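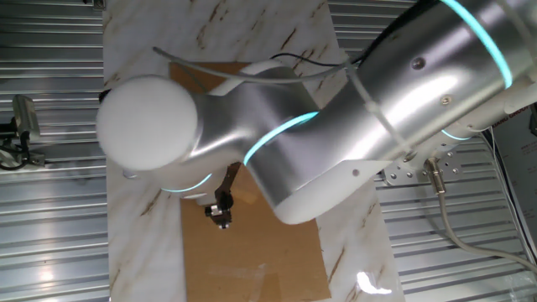

Support > Teaching and Demonstration > Resolved tickets > 394

Ticket 394: Replay drifts from the hand-taught path on long demonstrations
Status: Resolved
Opened: 14 Nov 2020
Site: Sarcombe teaching bench
Software: Sestia recorder, Twal teleop bridge

Original report

Hi all! First off, we are having a great time with hand teaching. We put the arm in free-drive, walk the gripper through the task once, press save, and Sestia plays it back. For short tasks it's wonderful. The very first push task we taught played back so well that we ran it again just to watch.

Our trouble is with longer ones. The task is a slide: fingers closed, come down on a flat wooden tile, push it across the cardboard to a pencil mark, lift away. Taught by hand it takes 67 seconds because we go slowly near the mark. On replay the first half is lovely. After that the arm gets ahead of itself, reaches the mark early and lifts before the tile is where we left it in the demonstration. The path through the air looks right, so we think the positions are good and the timing is off.

The same slide done by remote control through Twal has the same trouble, only worse.

Tried so far:
- Restarted the recorder and the arm controller
- Taught the task again from scratch (same drift)
- Taped the cardboard down again in case it was creeping
- Lowered replay speed to 90 percent (lifts later, still wrong)

Support, first reply

Thank you for such a clear report, this is a fun one! Your hunch about timing sounds right to me. Could you send the recorder log for one hand-taught run and one Twal run, plus the replay log for each? Please leave replay speed at 100 percent for those, otherwise we'll be chasing two things together.

Also, please check the payload setting. If the gripper was changed and the old weight is still in there, the arm can sag or float a little in free-drive and you end up fighting it while you teach. It wouldn't explain an early lift, but it's worth ruling out.

Site reply

Logs attached, four files. Payload was fine, we had set it when the gripper went on. While we were in there we looked over the cables too, in case one was tugging on the wrist when the arm stretches out. Plenty of slack through the whole path.

One new thing! We taught a slide with a long pause in the middle, hand off the arm, to see what would happen. On replay the pause was gone. The arm went straight through it and carried on.

Support, second reply

That pause test is brilliant and it cracked the case. I opened your logs and here is what I see.

The recorder is set to 20 samples per second, and the first part of each file has exactly that. Later on there are gaps. They line up with the slow stretches, where the joints barely change from one sample to the next. Your recorder has "skip still samples" turned on, so it throws those away to save space. That would be harmless if replay used the time stamps, but your replay profile is set to "even spacing", so it plays whatever samples are left as if none were missing. Every slow, careful bit of your demonstration gets squeezed.

It fits the Twal runs too. With the remote controller people move in little nudges and stop between them, so there are many more still samples to lose.

Please try this:

1. Open Recorder > Capture and turn off "skip still samples".
2. Open Replay > Profile and change "even spacing" to "recorded time".
3. Set replay speed back to 100 percent.
4. Save the profile under a new name. The default one gets overwritten when the recorder updates.
5. Teach the slide again. The old files can be replayed with recorded time and should come out much better, but I'd still use a fresh one.

Run the first replay with the tile off the board and a hand near the stop button.

Site reply

It works!! We taught the pause test again first, and the arm waited in the middle just like we did. Then the full slide. Replay took 67 seconds, same as the hand-taught run, and the tile stopped on the pencil mark. We moved it back and did it four more times with no early lift.

The old file with recorded time was better as well, though it had a small jerk coming out of one of the gaps. We're throwing those files out and teaching them again, which is no hardship at all.

The Twal run is good now too. It looks a bit choppy because our nudges were choppy. Is there a smoothing setting we should use?

Support, third reply

So happy to hear it! Yes, Replay > Profile > Smoothing. Start on "light". Heavier settings round off the corners of the path, and on a pushing task that can lift the fingertips early or slide them off the edge of the tile. Keep an unsmoothed copy of each demonstration so you can go back to it.

I've asked for a warning to show up when a file with skipped samples is loaded into an even spacing profile. The Studarham bench had the same mix of settings in April and we fixed it there by luck, without seeing the cause, so your pause test helps them too.

Site reply

Light smoothing is just right. Next we want to teach the slide from both sides of the board. Please close this one, and thank you!

Ticket closed by support.

Related tickets
Arm feels heavy in free-drive after a tool change
Twal bridge: controller directions reversed after restart
Trimming the start and end of a demonstration
Profile resets to default after recorder update

This support site uses cookies to keep you signed in and remember your ticket filters. Accept | Cookie settings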